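Old desktop: which memory slots do I fill first, and do I need to take the board out?
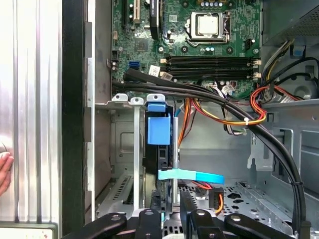 Processor uncovered, memory slots empty, all four latched open or shut as they come.

I've got an older tower that I want to get going again for my daughter's homework. I've had the side off and the cooler is off the processor. I bought 2 sticks of memory, a matched pair, from a shop in Bruvgate. There are four black slots and no colours to tell them apart. The latches at the right end are beige, but that goes for all of them as far as I can tell.

Do the sticks go next to each other or with a gap? And there is a thick black cable bundle running right across just below the slots, with the power plug there as well. Can I work around that or should the board come out? I don't have the manual.

Thư Vương

Answer from Tapio Kemppainen (accepted)

Leave the board where it is. Unplug the machine at the wall, hold the power button in for a few seconds, and lay the case on its side. Move the black bundle down out of the way by hand. If it won't stay, a loose twist of garden wire round it and the red and yellow power wires will do while you work. Don't pull on the white power connector.

With a pair in four slots the usual arrangement is to leave a gap, so first and third, or second and fourth. Which of those your board wants depends on the maker. Look for very small printing at the ends of the slots, often DIMM1 or A1 and so on. There is a sticker to the left of the lower slots, and that may have the model number on it. Search for that and you should find the manual.

Open the latches at both ends, line up the notch in the stick, and press evenly until the latches come up. It takes more force than you expect. If the notch doesn't line up you have the wrong type of memory, and no amount of pushing will help.

Clean the top of the processor and put fresh paste on before the cooler goes back. Don't switch it on without the cooler, even for a quick test.

Answer from Ruben Van den Broek

Try one stick first on its own. If it beeps, move it along one. That is how I did mine, took me 4 goes.

Answer from Teemu Lappalainen

Check what sort of memory you bought before anything else. DDR2 and DDR3 sticks are the same length but the notch is in a different place. DDR2 has 240 pins on a desktop and so does DDR3, so counting doesn't help. Read the label.

Comments (3)

Ritva Kokkonen: Change the little round battery too if it has been stood for years. Mine lost the clock every Friday when I switched it off for the weekend.

Thư Vương: Found the manual, it wants first and third. Shop confirmed DDR3. Will do the paste tonight.

Tapio Kemppainen: Good. A blob the size of a pea is plenty.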